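Lelus Opens Its Doors for Shelf-Picking Demonstration

Oct 22, 2026 — Lelus, a developer of software for robotic picking, held an open day for grocery buyers and warehouse managers. Some 60 guests attended. They watched robot arms work with packaged food on ordinary shelving and spoke with the engineers who set up the tasks.

The main demonstration used Multus, the company's planning software. Guests chose a product from a printed list, and Multus worked out how the arm should approach it. Breakfast foods were used for this part of the program, with granola in pouches and smaller boxes set close together.

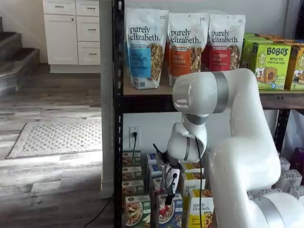

"Pouches and boxes need different handling, and a store shelf has both," said Negin Rahimi, head of engineering at Lelus. "We wanted people to see the arm deal with a shelf that looks like theirs."

Guests made 100 requests over the course of the day. Rahimi's team logged each one, including 21 in which the arm stopped and asked an operator to confirm the item. Those cases will be reviewed before the next software release, planned for December.

Esmaeil Najafi, operations manager at the grocery distributor Shahbazi, attended with two colleagues. "I asked mostly about the stops," he said. "Our people would have to answer those prompts during a shift."

Lelus will run a second open day after the release, with room for 50 guests. Companies that would like to attend — or send products for testing — can contact Soudabeh Bakhtiari in the Lelus visitor office.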